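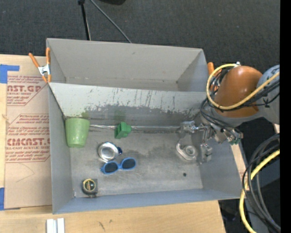 Friday, late, in bed with the lamp on

Slept badly and woke before the alarm, so I gave up and made porridge, and stood at the back door with it watching the rain come over from Stodside. I do love this house in the rain, even with the gutter dripping on the bins. It's when I feel most that we were right to move, although I wouldn't say so to Mum, who still thinks we'll be back in town by the summer.

The big thing today was the choir. I had been dreading it all week (silly, at my age) and very nearly talked myself out of going, first on account of my throat and then on account of the car, which has started making that whining noise again on the hill. But Ya-wen Chiu had said she would save me a chair among the altos, and I couldn't bear to think of her sitting next to an empty one with her coat on it. So off I went, whining all the way up, and got there in good time after all.

Well, I loved it! We did the warm-ups, which made me feel a fool for the first minute and then quite cheerful, and after that a piece called Wan, very slow and low, with the altos holding one long note while everybody else wanders off and comes home again. I lost my place twice. The second time I just listened, and it went right through me, the basses especially. I thought of Dad humming over the washing-up, never a whole tune, only the middle bit of something. I must ask Mum if she remembers what any of them were.

There were seven of us altos, and we are short of tenors, as I gather choirs always are. At the break we had tea and a very good ginger cake, and Ya-wen told me about the summer she sang in Nirkis, in a church with no roof, where the swallows flew in and out all through the concert and one of the sopranos got what sopranos under swallows are likely to get. I laughed so much I had to put my cup down. She is such good company. I have known her six years and can't think why it has taken me until now to do something with her that isn't walking round the reservoir.

They want to go to the festival at Ulletti next year, and the fund stands at £3,914, read out to a good deal of clapping. I have already offered to bake for the sale, before I knew whether I'd be coming back, so I suppose that settles it. Lemon drizzle, probably, and perhaps the date slices if I can find Auntie's recipe. It was in the blue folder before the move and I haven't seen the blue folder since.

Home at ten, hungry again, and ate toast over the sink. The house was very quiet after all those voices. I sang my long note on the stairs to see how it sounded, and the cat got up and left.

Tomorrow: ring the garage, ring Mum (hums!), post the parcel, and look for that folder in the boxes under the spare bed. My throat is a bit sore now, but pleasantly so. Rain still going. Lamp off.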